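Plate edge keeps disappearing from depth, planner closes on nothing

Forum: Manipulation software > Perception

plumbbob_77
Original post

Hand-held gripper data, wrist view, table setting tasks. Stack is Dewulf for planning, Primer for labeling, our own segmentation in between.

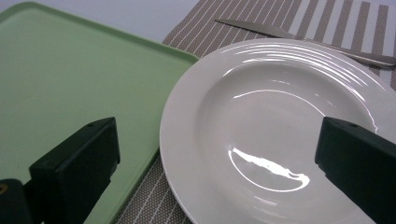

So the policy is fine on the green trays. On white glazed plates the depth map has a hole right where the overhead light reflects, and the hole gets filled by whatever the inpainting step likes that day. Grasp target ends up in the well, not on the rim. 1179 episodes in the set, trays and plates mixed. Tried a median filter, tried masking anything over a brightness threshold. Threshold also eats the knife handle, which I need.

Anyone solved this in software? Can't change the lights, building rules.

kettlewise
Reply

Drop the depth. Seriously. RGB only, fit an ellipse to the outer rim, you know the plate diameter, pose falls out of that. We did this for bowls last January and never went back.

plumbbob_77
Reply

Half the time the plate runs out of view on two sides. Ellipse fit on a partial arc is garbage, center jumps all over between frames.

kettlewise
Reply

Then fit over several frames, you have the wrist trajectory. 4 frames was enough for us.

oddgasket
Reply

Disagree with kettlewise. Multi-frame fit is only as good as your tracking, and hand-held tracking drifts exactly when the person slows down over the target. Also that plate has those raised rings near the edge. Your fitter will lock onto a ring instead of the real edge and you'll be off by a few mm and not know it. Seen it.

What does your fingertip offset look like? In your view one finger is over the tray and the other over the plate. If the mask for the fingers is even a little loose you are feeding black plastic into the rim estimate on both dishes.

plumbbob_77
Reply

Finger mask is static, from calibration. Padded 3 px. Hadn't thought about it but yeah, the jaw opening changes so a static mask is wrong whenever the fingers move. Ugh.

oddgasket
Reply

There you go. Render the mask from the measured jaw width. Twenty lines of code.

fivport_refugee
Reply

Used to maintain the Fivport importer so I have opinions. Striped placemat is your freind here. Flat, textured, stereo loves it. Fit a plane to the mat only, ignore depth on anything glossy, then put the plate on the plane using a known rim height. No inpainting at all. Inpainting before a planner is asking for it imo.

kettlewise
Reply

Works till somebody swaps the placemat for bare tabletop. Plain pale table like the bit behind the tray, stereo gives you mush.

fivport_refugee
Reply

Sure, but then fall back to the last good plane. The table isn't going anywhere.

kettlewise
Reply

Camera is though. If tracking drifts your last good plane is somewhere under the floor. Not a fan.

oddgasket
Reply

You are both arguing about step two. Fix the mask first then measure again.

plumbbob_77
Reply

Ok update, same thread so people can find it. Dynamic finger mask is in. Took longer than twenty lines, jaw width was logged in a different clock than the images, had to resample. Then did the mat plane thing. Re-ran 80 plate episodes, target is on the rim in more than half of them now. Before it was a handful. Remaining bad ones are mostly glare touching the inner edge of the well, segmentation splits the plate into two blobs and picks the wrong one.

Haven't tried the ellipse yet. Will, if the blobs don't merge.

kettlewise
Reply

It'll be the ellipse in the end lol

fivport_refugee
Reply

Which branch of Dewulf? The Lumelcombe fork has a flag to reject targets below the rim plane. Would kill your in-the-well grasps outright, they just come back as no plan.

plumbbob_77
Reply

Main branch. No plan is better than a bad plan I guess, but our eval counts both as fail. Will look at teh flag tonight and post numbers.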